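Clearing the Desk Before Dinner

A table by a wall attracts pens the way a porch light attracts moths. Mine has a mesh holder for them, and the pens prefer to be anywhere else. Scissors go in first, handles up, then the ruler behind them. Any pen that won't write on an old envelope goes in the trash, however nice its clip.

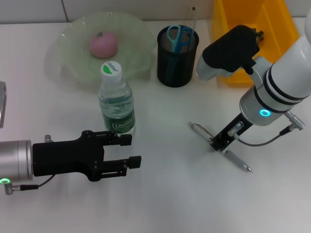

Give the fruit bowl the same treatment. Water bottles get finished or they go back to the fridge. Wipe the tabletop last, or you'll be doing it twice, as I did all through April.

Related tips
Drawer Dividers From Cereal Boxes
Getting Ink Off a White Table
Rukhsana Niazi's Sunday Bin Sort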